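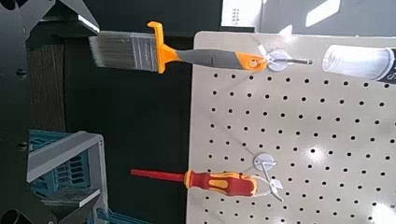

Week 7: Classification, or why your kitchen drawer is a theory

Every catalogue begins with somebody who has lost something. The theory comes later, usually from a person who never had to find the thing. Our question this week is what happens to objects when we give them an address. A paintbrush hung on a pegboard has one: a peg hook among rows of identical black holes, any of which would have done as well. The grid has no opinion about brushes. Whoever put the hook there did, and for the rest of this unit that opinion is what we mean by a scheme.

Readings: Stetsiuk, chapter 2 (all of it, including the footnotes, where he keeps the jokes); the Weltby handout on shelf order. Quiroga is optional and very long.

Enumerative and faceted schemes

An enumerative scheme lists every class in advance. The Tidham parish library ran on one for decades. It had 369 classes, of which one was "Sheep, diseases of" and another was "Sheep, other". When a donor turned up with a box of books on television repair, they went under Sheep, other, where I am told they circulated quite well.

A faceted scheme lists properties and lets you combine them: material, use, period, place. It is more flexible and takes much longer to explain at a party. Bohdan Stetsiuk argues that most working schemes are enumerative on paper and faceted in the head of whoever has been there longest. When that person retires, you find out how much of the catalogue was Maureen.

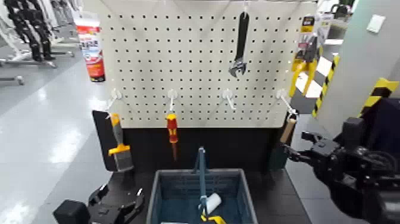 Three terms you will be expected to use properly in the essay:

Warrant -- the justification for a class existing at all. Literary warrant means there are items to put in it. User warrant means people ask for it. Institutional warrant means the dean does.

Hospitality -- how easily a scheme takes in new subjects. See television repair.

Collocation -- keeping like with like. The difficulty is "like". Sort by use and the colours scatter; sort by colour and you have an interior decorator's bookshelf.

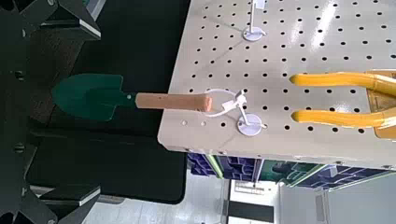

Fig. 3. Garden trowel with wooden handle, on perforated board.

For the tutorial, bring one scheme from your own household and be ready to defend it. Spice racks are fine. Last year we had 2 sock drawers and an argument about whether "odd" is a class or a failure of the system. Read the Tiltorard case beforehand, as we will spend the second half on it and I won't be summarising.

Essay plans: 400 words, in the box outside my office by the end of April. The box is labelled "Miscellaneous".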